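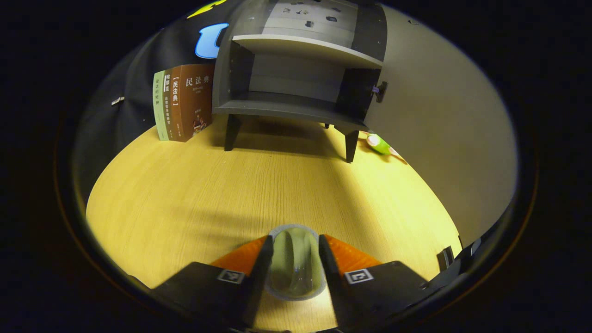 Last changed: March (revision 5)

How to oil a wooden tabletop again

Our workshop in Stukunbridge gets many letters about tables which have become dull, rough or spotted. In most cases the table is healthy and only the oil is used up. You can put new oil on it at home in one weekend. I describe the way how I do it for light woods, such as birch, ash and maple. For dark woods the steps are the same, but you will see mistakes less.

First find out what finish you have

This method is only for a table with oil. Put a drop of water on the wood, in a place where it does not disturb you, and wait 5 minutes. If the water goes in and the wood becomes darker, the surface is open and will accept oil. If the drop stays round like on glass, there is probably lacquer on it, or the oil is still good. Scratch then very softly with a fingernail under the edge of the top. Lacquer can come off in small flakes. A lacquered table needs another treatment, please do not continue with this page.

What you need

Sandpaper, grit 120, 180 and 240
A sanding block from cork or hard foam
Hard wax oil or a pure tung oil (I use the clear one from Wedeo, but others are also fine)
Cotton cloths without fluff, old bed sheets are very good
Thin gloves
A vacuum cleaner with brush
A metal can with lid, filled with water

The last thing is for the used cloths. Please read the part about them before you open the oil.

Cleaning

Take everything from the table and wash it with warm water and a little soap. Use a cloth that you have pressed out well. Rub always in the direction of the grain. Fat around the eating places must come off completely, otherwise you will push it into the wood by sanding. For old candle wax, lay brown paper over it and go over with an iron at low heat.

Let the table dry over night. In a cold room give it a whole day more.

Sanding

Begin with 120 only if there are deep rings or scratches. For a table that is only dull, you can start with 180. Sand with the grain, with long moves from one end to the other, and do not press strongly. It is a temptation to work on one stain until it is gone, but then you make a hollow, and in the evening with the lamp from the side you will see this hollow every day. Sand the whole top equally, and accept if a shadow of the stain remains.

If your table has veneer, leave the 120 paper in the drawer. Veneer is often thinner than one millimeter. You see it best at the end of the board: when the lines of the grain do not continue over the edge, it is veneer.

After each grit, vacuum the dust and look at the surface against the window. At the end wipe with a cloth which is a little bit damp. This raises the small fibers. When the wood is dry, take them away with 240, very light.

Oiling

The room should have 18 degrees Celsius or more, and fresh air. Stir the oil, do not shake it.

Put a small amount on a cloth and spread it thin. I begin with the underside, if I can reach it, as a top that is oiled only from one side can bend. Then come the edges and then the top. Wait the time which is written on the can. With my oil this is 15 minutes. After this, wipe off everything that is still lying on the surface. If you leave too much, it becomes sticky and collects dust, and you must sand again.

Make 2 coats. Between them wait at least one night and go once over the wood with used 240 paper. The ends of the boards drink more than the rest and may want a third coat.

The used cloths

Cloths with oil can become hot and start burning by themselves, also some hours later. Do not make a ball from them and do not throw them in the kitchen bin. Put them in the can with water, close the lid, and bring it to the collection place of your town.

Waiting

You can put light things on the table after two days. For hot plates, wet glasses and tablecloths please wait two weeks.

Daily care

Wipe with a damp cloth and dry after. Red wine, coffee and beet juice should be taken away at once. For a table in daily use, one thin coat every year is enough, without sanding.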